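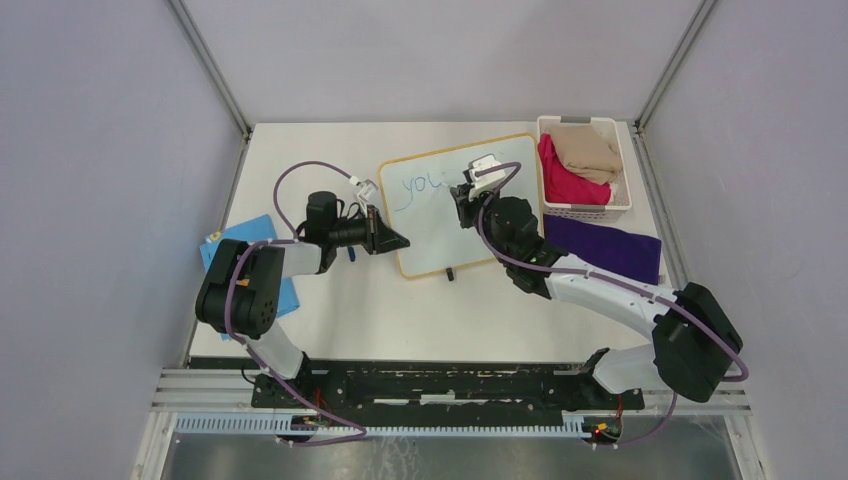 Wipe the thing before you put it away, every time, came the first reply to last issue's bit on dry-erase boards, and never mind what it says on the packet about ink lasting a week. The same message went on to say that a board left overnight is a board with a ghost on it, and that the ghost will still be there at Christmas. Strong feelings. There were more like it, so the boards get a second go, quickly, as this issue is already going out late.

Small boards then. The kind that lies flat on a table, rounded corners, coloured edge. Yellow-orange round the outside and one word on it in blue, "you", top left, lots of white left over. Plenty of you write exactly there, up in the corner and small, and run out of nerve before the middle. Go bigger. Most of what came in this time was about size, pens and rubbing out, so in that order, more or less.

Size of writing. A thin line looks fine from where you're sitting and vanishes from the other side of the kitchen. If the board is going on a wall or propped on a shelf, write a couple of words on it, walk to the door and look back. Can't read it? Thicker pen or fewer words. For a board that stays on the table in front of you, thin is fine and nicer to write with. One reader in Bimendale keeps two, a thin-pen one for lists at the desk and a fat-pen one by the back door that says KEYS and has said KEYS since March. Fair enough.

Tails. Several moans about y and g. A long curly tail on a y looks lovely on its own and then the next line crashes into it. Leave a gap the height of a whole letter under each line, or keep the tails short, or do as the evening handwriting group at the Mekonnen Rooms did before it stopped meeting and rule faint lines on the board in permanant pen, which stay put when you wipe the rest. Do the lines once, with a proper ruler, and let them dry a good long while. Then write over in the ordinary pen. They do fade, a bit, after a couple of months. Redo them.

Lying flat or standing up? Flat is much easier for letters. The board does skate about, though, on a smooth top, and ends up on a slant. Slant is fine! Most people write better with the right-hand end pushed a little away from them, or the left if they're left-handed, same as with paper. What you don't want is it moving while you write. Damp cloth underneath, folded flat. Or four blobs of that tacky stuff you put posters up with. A rubber mat cut to size if you are feeling grand.

Sleeve problem. Left-handers wrote in about this and they are right to be cross, the side of your hand goes over what you've just written and takes it off again. Things that were suggested:

Start lower down and keep the hand under the line.
Rest on a clean bit of card, move the card along.
Wait. (Not popular.)
Wet-wipe pens, which don't come off on a dry hand. You need water to clean the board after and they're slower to dry, so not for lists you change all day.

Pens. We bought a pack of Flidard fine tips and a pack of the Drarnex ones and used them at the kitchen table for a fortnight, notes to each other mainly, shopping, whose turn it was. The Flidard blue is a good strong blue and comes off with a sock. The green is hopeless, too pale. Drarnex black is better than Flidard black but the caps crack if you tread on one, and somebody trod on one. Flidard pack was 7 pens, Drarnex was 7 as well, one of those a second red for reasons unknown. Neither smells much. Store them lying down, not nib up in a mug, as they go scratchy at the top end. If one has gone scratchy leave it nib down overnight and it may come back. Red never comes back.

Rubbing out. The biggest pile of post by far. Dry cloth first, always, and a clean one, because a cloth full of old ink just moves the grey round. Old cotton socks got more votes than the felt rubbers from the shop. For the ghost writing, go over it with fresh dry-erase pen, same colour or darker, and wipe straight away while it's still shiny. Works surprisingly often. Failing that a tiny drop of washing-up liquid in warm water, wipe, then wipe again with plain water, then dry it properly. Skip the last bit and the pen beads up and skips next time. No scourers, no cream cleaner, nothing gritty. Once the shine is scratched the ink gets into the scratches and that's your board gone, or at any rate it's a tray now.

Edges. Muck collects where the surface meets the coloured rim and a cloth won't get in there. Cotton bud, or an old soft toothbrush, barely damp. Don't soak it, if water gets under the rim the surface lifts at the corners.

What to write on it. Asked this more than expected. Spelling words for children, a word at a time, wiped between. The bin day. Phone numbers while you're on hold. A line for whoever gets up first. One household with 13 steps on the stairs has a times table game that needs a board at the top and another at the bottom, and the rules ran to over 7 sides of paper so they're not going in here, sorry.

For anyone practising letters, a tip that came in twice from different people. Short words with a bit of everything in them. "You" is a good one, a tail, a round and a cup, and you can fill a whole board with it in a few minutes and see which ones wobble. Do a row, don't wipe, do the next row underneath and compare. Then wipe. (See first reply.)

Swap box. There are 7 small boards going spare, mixed edges, a couple with ghosts, plus a bag of cloths. Free to whoever wants them, write in and say if you'd like one and wether you mind a mark or two. No pens with them, the spare pens all went last time.

Next issue is labels for jars, and what gets the old glue off. Send your methods in, short please, and say what sort of jar.

Contact us | © July 2020 Bimendale Home Table newsletter | Back to top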